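Storage box

A storage box is a container, usually with a lid, made to keep household goods together and out of the dust. It is one of the plainest objects in the home and one of the most widely owned, found under beds, on top of wardrobes, in garages, in classrooms and at the back of nearly every closet. The modern plastic box does its job so well that it is easy to forget how much thought has gone into its walls, corners and lid!

The term overlaps with bin, tote, tub and crate. In everyday American usage a bin may be open at the top, a tote normally has handles, and a crate often has slatted or perforated sides. A storage box in the narrow sense has solid walls and a fitted lid. Shops use the words loosely, and a single product can carry a different name in each store that sells it.

Background

Lidded boxes for clothes and linens are very old. Wooden chests served as luggage, seating and savings bank all at once, and a good one might be handed down through several generations. Baskets, hatboxes and tin trunks filled the same need at lighter weights. Cardboard cartons made storage cheap, and many families still keep their holiday decorations in whatever carton the decorations first came home in.

Plastic changed the picture in a wonderfully practical way. Molded boxes could be washed, stacked and nested, and clear resins gave people something the old chests never could, a view of the contents with the lid still on. Anyone who has opened six cartons looking for one pair of mittens will understand the appeal.

Materials

Most household boxes are molded from polypropylene, polyethylene or polystyrene. Polypropylene is slightly cloudy and flexible, and it takes knocks well. Polystyrene can be made brilliantly clear but is more brittle, particularly in a cold garage. Polyethylene has a soft, almost waxy feel and is common in heavy opaque tubs. Fabric, woven fiber, metal and coated board are also used, mostly where the box will be on show.

Clear boxes are rarely clear all over. Makers often leave a fine texture on the rims and lid, which hides scratches and gives the fingers something to grip.

Lids

The lid is where the real ingenuity lives. A flat sheet of thin plastic sags under very little weight, so lids are given ridges, steps or a raised center panel. Parallel ridges stiffen the sheet along their length in the same way that folds stiffen a paper fan. A step near the rim lets the base of the next box settle into place and keeps a stack from sliding.

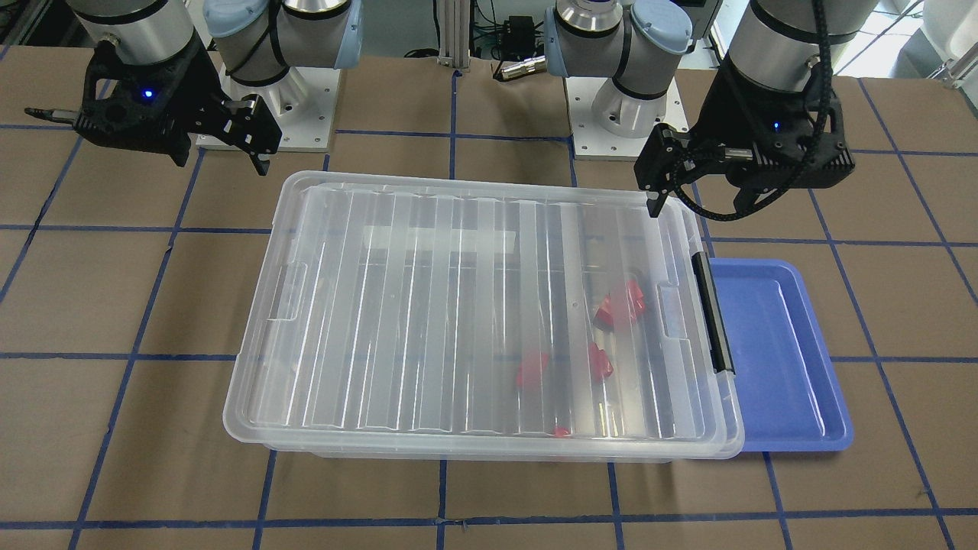 A clear plastic storage box with a ridged translucent lid, beside a shallow blue tray.

Lids are held on in several ways. The simplest just rest on the rim. Snap lids have a lip that clicks over the edge of the box, and latched lids use hinged clips, commonly one at each end. Hinged lids stay attached to the body and can't be mislaid, a great advantage in homes with children. Gasketed lids have a soft seal in a groove and are sold for keeping out damp, though a household box should not be assumed to be watertight unless its maker says so.

Shape and size

The walls of many boxes lean outward a little from bottom to top. The taper allows the box to slip out of its mold, and it allows empty boxes to nest, saving a huge amount of space in trucks and on store shelves. The price is a small loss of room at the bottom. Straight-sided boxes hold more for their footprint but can't be nested.

Shallow boxes suit beds with low frames and things best kept in a single layer, such as sweaters, wrapping paper or train track. Deep boxes are better for bulky, light goods like pillows and quilts. Books, tools and canned food call for small boxes, whatever the walls could stand, as the person lifting is usually the weakest part of the system. The shelf-sized Starnby box, a favorite of craft rooms, is 600 millimeters long and holds 60 liters.

Boxes and trays

Open trays make excellent companions to lidded boxes. A shallow tray holds the items in use while the rest stay put away, and it can be carried to a table and back in one trip. Teachers and model makers are especially fond of the arrangement. Loose-fitting trays can also divide a deep box into layers, with the small things on top and the seldom-used things underneath.

The home organizer Eluned James recommends keeping one tray empty at all times as a landing place for strays (buttons, single socks, the odd puzzle piece) and sorting it whenever it fills.

Packing and labeling

Heavy items go at the bottom and soft ones fill the gaps. Clothes should be clean and fully dry before the lid goes on, and wool keeps best with a little air around it. A box is ready to stack when its lid sits flat without being pressed.

Even a see-through box benefits from a label on the short end, the side that faces out on most shelves. Numbering works beautifully for large collections. Kenji Villanueva, a textile collector, gives each of his boxes a number and writes the contents in a notebook; box 2 holds table linens, and the entry for a single embroidered runner has the number 2251.

Care

Warm water and dish soap will clean nearly any plastic box. Scouring pads dull clear walls, and long exposure to sunlight can turn some plastics yellow or brittle. Lids are best stored on their boxes or upright in a row, never leaning under a load, where they may warp. A cracked box without its lid can go on serving for years as a drawer divider or a boot tray.

See also: Blanket chest; Crate; Drawer; Shelf; Tray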